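The Hatgate open house, or how I fell for a room full of white furniture

I had been meaning to get to the Hatgate open house for ages, and in January I finally made it up there (77 minutes on the train, with a very good bun from the station). Hatgate used to be a plain old furniture warehouse. Now the upper floor is set up as a row of furnished rooms, each one done by a different small workshop, and once a year they let the public wander through from ten in the morning until the lights go off.

I started at Kikuchi, where Yuzuki Onishi was showing people how she strips and repaints old chairs. She goes through some 500 sheets of sandpaper a year! I tried a corner of a seat back myself and my arm was tired before I had even got through the varnish. She was very kind about it. Her tip was to stop using the coarse paper much sooner than you want to, and I have already tried that at home on a stool.

From there you go along the corridor, past the coat hooks and the tea table, to the Ostero room, and oh, I loved it. Everything is white, walls and all, and I expected it to feel chilly, but there is so much going on in the shapes that your eye keeps finding something new. The vanity table is the star, with its carved scrolled legs, and I would have taken it home on the train if they had let me. 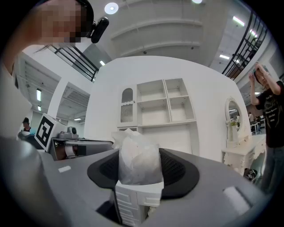
The Ostero room, with the oval mirror over the vanity and the open shelves next to it.

What won me over was the tall cabinet door on the left, with its arched top and ribbed glass. My grandmother had ribbed glass in her pantry door and I hadn't thought of it in years. There is a band of tiny scalloped trim along it too, very easy to miss if you are busy with the mirror (I was, the crest on top is lovely). The shelves were bare, and I spent a happy while filling them in my head with towels and my blue jugs. A small vase of greenery on the vanity was just enough color.

Kiyoshi Maruyama gave the afternoon talk downstairs, on drawers of all things, and it ran well past its slot with people still asking questions. I now know why mine stick in summer.

If you go, take bus 16 from the station, wear flat shoes for the stairs, and do the Kikuchi end before lunch while it is quiet. I missed the Kirar room completely, so that will be my first stop next time.

Contact | Copyright Hatgate Visits Notebook | Back to top

Recent posts
A wet afternoon at the tile works
Two button shops and a long lunch
Learning to cane a chair, part 2
What I packed for the lamp fair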